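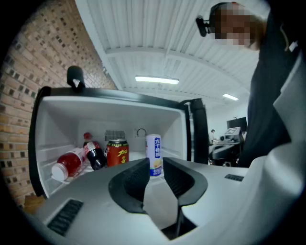

飲み物代の話

2023年8月6日

七月の家計簿をつけていたら、「飲料」という費目が「書籍」と「衣服」を足した額を超えていた。本はほとんど買っていないし、服に至っては首の伸びたTシャツで夏を越すつもりでいるので、比べる相手が弱すぎるという見方もある。それにしてもである。私は水分に給料を払っているのか。

家計簿は二月に始めた。きっかけは暖房費で、寒い部屋で請求書を眺めているうちに、急に自分の生活を把握したくなったのだ。把握したところで請求額は変わらなかったが、家計簿だけが残った。続いているのは、レシートを撮ると勝手に分類してくれるからで、私の意志はほぼ関与していない。なおこの自動分類は、麺つゆも飲料に入れる。七月はそうめんばかり食べていたから、飲料費のうちいくらかは麺つゆである。ここは強く主張しておきたい。

ただ、麺つゆを差し引いても多い。

内訳を見ていくと、いちばん多いのは駅前の自動販売機だった。うちから駅までは坂を下りて、商店街を抜けて、踏切を渡る。行きはいい。問題は帰りで、電車を降りて改札を出た瞬間の空気が、もう人間を歓迎していない。そこに自販機が立っている。しかも二台並んで立っている。片方はよくある大手の品ぞろえで、もう片方がLuteoという、このあたり以外で見たことのない会社の機械だ。

Luteoの自販機は、置いてあるものが少しずつおかしい。麦茶はある。水もある。そこまではいいのだが、その隣に「冷やし生姜湯」というものがいる。冷やすなら湯ではないのではないか。夏になるたび気になって、夏になるたび買わずに終わっていたのを、先月とうとう買ってしまった。147円だった。なぜ140円でも150円でもないのか、というか自販機に一円玉は入らないはずだと思ったら、電子マネー専用なのだった。現金を受け付けないかわりに、スーパーみたいな値段をつける自由を得たらしい。

味は、生姜の入った甘い水だった。想像の通りすぎて感想に困った。それなのに三日後にまた買っている。家計簿にそう書いてある。

次に多いのがコンビニで、これは言い訳が難しい。コンビニで飲み物を買うとき、私はたいてい飲み物を買いに来ていない。公共料金を払いに来ているとか、荷物を出しに来ているとか、ちゃんとした用事がある。その用事だけ済ませて出るのが、なぜか悪いような気がする。店員さんはまったく気にしていないと思う。むしろ余計な会計が増えて迷惑かもしれない。それでも私は奥の冷蔵ケースまで歩いていき、扉を開け、しばらく涼み、涼んだ以上は何か取らないと格好がつかないので一本取る。あれは入場料に近い。

そういうわけで、飲料費を減らすことにした。

まず水筒を買った。Farkoraというメーカーのもので、二十四時間冷たいままだと箱に書いてあった。そんなに長いこと飲まずに持ち歩く人がいるのだろうか。値段は言いたくない。自販機の麦茶に換算すると、元を取るのは秋の終わりごろになる計算で、秋の終わりに冷たい麦茶を持ち歩いている自分の姿がうまく思い浮かばない。

水筒の性能には文句がない。朝入れた氷が夕方にまだ鳴る。問題は洗うほうで、パッキンが二つあり、片方は外すのに爪を使い、もう片方ははめるのに向きがある。向きを間違えるとかばんの中で静かに漏れる。一度これをやって、図書館で借りた本の角を波打たせた。弁償かと思って青くなりながら持っていったら、カウンターの人がしばらく眺めて「このくらいでしたら」と言ってくれた。そのときに借りたのが節約術の本だったことは、たぶん気づかれていない。

水筒を洗うのが面倒で、翌朝持って出ない。持って出ないから駅前で買う。これが週に何回か起きる。つまり水筒の代金は飲料費の削減にあまり効いておらず、家計簿の上では「台所用品」という別の費目に引っ越しただけだった。

次に試したのは箱買いである。Calimlimという通販サイトに、賞味期限の近い飲み物をまとめて安く出しているページがある。二十四本入りの箱が並んでいて、一本あたりの値段が小さく書いてある。見ていると気が大きくなる。一本あたり43円のほうじ茶があった。駅前の値段を知っている人間の目には、これはもう盗品である。

注文は一瞬だった。届くのは一瞬ではなかったし、届いてからのほうが長かった。うちは集合住宅の三階でエレベーターがなく、配達の人が汗だくで箱を抱えて上がってきて、玄関先で「重いですね」と笑った。すみませんと言いながら受け取って、たしかに重かった。お茶でもどうですかと言いかけて、いま渡されたばかりの箱から一本抜いて渡すのはどうなのかと迷っているうちに、階段を下りていく音がした。こういうときにすっと動ける人間になりたかった。

それで、箱を置く場所がない。

台所の床に置いたら足の小指をぶつけた。廊下に出したら掃除機が通れなくなった。押し入れに入れると、存在を忘れる。忘れられたお茶は賞味期限に向かって黙々と進み、私は駅前で冷やし生姜湯を買う。けっきょく玄関の靴箱の上に落ち着いたが、靴箱の上は西日が当たる。夕方に触るとちゃんとぬるい。人肌のほうじ茶というものを初めて飲んだ。冬なら許せたと思う。
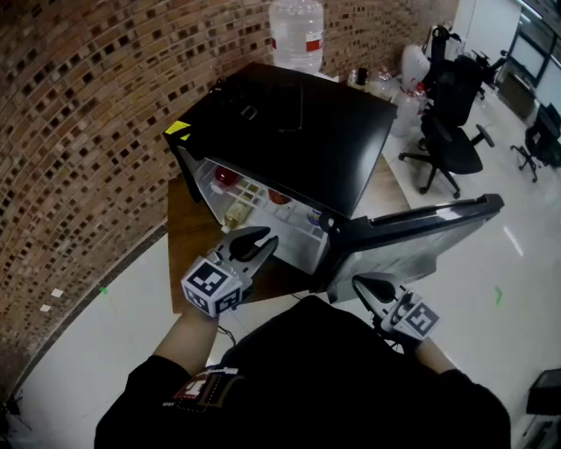
冷やせばいいと言われそうだが、うちの冷蔵庫には冷やせば済む余地というものがない。一人暮らしを始めたときに買った小さいもので、当時は卵と牛乳とマヨネーズくらいしか入れる予定がなかった。いまは味噌が三種類ある。なぜ三種類かというと、一つは普段使い、一つは旅先で買ったもの、もう一つは普段使いを切らしたと思い込んで買った普段使いである。ジャムもそうやって増えた。ドアポケットは調味料の老人ホームのようになっていて、柚子胡椒などは入居してからの年数を確かめるのが怖い。

まず古株に退いてもらわないと、ほうじ茶の入る隙間はできない。休みの日に意を決して全部出し、期限を確かめ、捨てるものを捨てた。容器を洗って分別するのに午前中いっぱいかかった。その間ずっと扉を開けたり閉めたりしていたので、電気代がどうなっているかは来月のお楽しみである。空いたところに四本入った。満足して昼寝をして、起きてから二本飲んだ。

こうなると、もっと大きい冷蔵庫が欲しくなる。隣町のDoltmontという家電の店に、下見のつもりで行った。行くだけならただだと思っていたが、バス代が往復かかった。店内は寒いくらいに冷えていて、バス代のぶんは涼んだことにした。

冷蔵庫売り場というところは、どうしてあんなに人の将来を当ててくるのだろう。ご家族は何人ですか、と聞かれて一人ですと答えると、でしたらこちら、と案内され、でも先々のことを考えますとこちら、と倍くらいのものの前に連れていかれる。先々に何があるというのか。私のほうが聞きたい。店員さんは感じのいい人で、製氷機能の説明をとても楽しそうにしてくれた。容量288リットルというのを薦められて、家に帰って巻き尺を当てたら、置くと台所の引き出しが開かなくなることがわかった。箸の入っている引き出しだ。飲み物のために箸を諦める生活は、まだ早い気がする。

だいたい、ここまでの出費を足してみると、ひどいことになる。水筒、箱買い、バス代、それから下見の帰りに喉が渇いて停留所の前で買ったスポーツドリンク。200円もした。よく冷えていて、うまかった。今年飲んだもののなかでもかなり上位に入る。節約のために出かけた先で、定価より高そうなものを買って感動しているのだから世話はない。

母に電話でこの話をしたら、麦茶を沸かせばいいじゃないと言われた。おっしゃる通りである。実家では夏じゅう、やかんで沸かした麦茶が流しのたらいの水に浸かっていた。粗熱を取ってからガラスの瓶に移して冷蔵庫に入れる。最後の一杯を飲んだ者が次を沸かす決まりで、だから誰もが瓶の底に指一本ぶんだけ残して冷蔵庫に戻すという、浅ましい均衡があった。父がいちばんうまかった。飲んでも飲んでも減らないように見せる技術があった。

それを思い出して、麦茶のパックを買ってきた。水出しでいいと書いてあるものを選んだ。やかんを火にかけるのは、いまの台所の気温では遠慮したい。寝る前に容器に水を張ってパックを落としておけば、朝にはできている。できているのだが、パックを取り出すのを忘れて出かけると、帰るころには妙に渋い、畑の味のする液体になっている。しかも一人だから、底に指一本ぶん残しても、翌日そこにいるのは自分である。押しつける相手がいない均衡は、ただの洗い残しだ。

それでも今週は、いまのところ駅前で二回しか買っていない。一回は冷やし生姜湯で、もう一回は、となりの機械で売り切れの赤いランプがずらりと並んでいるのを見て、残っているうちに買わなければと急に思ってしまったコーンスープだ。八月に温かいコーンスープを売っているのもどうかと思うが、買うほうもどうかしている。手に持っていられないほど熱くて、坂の途中で二回持ち替えた。

家に着いて飲んだら、底に粒がだいぶ残った。缶を逆さにして叩いてみたが出てこない。

家計簿の自動分類は、コーンスープを「食費」に入れてくれた。これはありがたい。麺つゆのほうは手で直せるらしいと、説明書きを読んでようやく知った。七月のぶんまでさかのぼって直している途中で眠くなったので、続きは明日やる。ほうじ茶はまだ靴箱の上に十五本ある。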